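Clastham Retreat House: Chapel and Guest Wing Safety Checklist
Completed 22 December 2018 by Gun-woo Yeon, before the January silent retreat

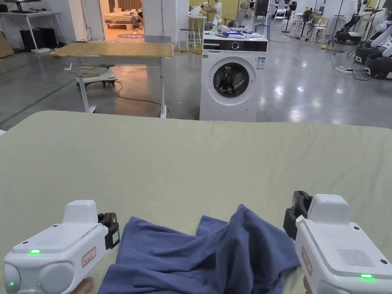 Key: OK, Fix, Watch. Comments follow each item.

CHAPEL

Exits unlocked and clear during prayer: OK. The side door still sticks at the bottom. Push low.

Candle stands on level floor, clear of hangings: Fix. The Advent stand is too near the lectern cloth. Move it before Night Prayer.

Sand bucket and extinguisher by the sacristy door: OK. Extinguisher tag is current.

Thurible and charcoal: Watch. Spent charcoal was in the vestry bin again. It goes in the lidded metal tin outside, even if it looks dead.

Kneelers: Fix. Two have loose hinges, both in the back row on the Mary side. Taped off for now.

Occupancy sign displayed: OK. Limit is 80 seated. The Epiphany service will need someone on the door.

GUEST WING

Smoke alarms tested: OK. All 9 rooms sounded. Room 4 (Julian) was faint, so I changed the battery.

Evacuation map on back of each door: Fix. Missing in Teresa and Aletti. Reprint from the office copy.

Portable heaters: Watch. Retreatants have been bringing their own. The booking letter should say no. The house ones are the Sunora oil type and are fine if left on low.

Bedding and spare blankets: OK. Keep them off the heaters. Linen cupboard door closes properly now.

Night lighting to the chapel: Fix. One path light out near the labyrinth. People walk over for the 3 am vigil in socks and sandals.

GROUNDS

Labyrinth paving: Watch. Some lifting at the eastern turn where the gum roots are. Marked with white paint.

Water tank lid secured: OK. Padlock replaced.

Hermitage gas bottle: OK. Hose and regulator checked with soapy water.

SILENCE AND EMERGENCIES

Opening talk covers alarms: Fix. Add a line to the welcome sheet that silence does not apply in an emergency. Last year a guest with chest pain waited until after Compline to tell anyone.

Bell code posted in the dining room: OK.

Repairs allowance: $300 left. Kneelers first, then the path light.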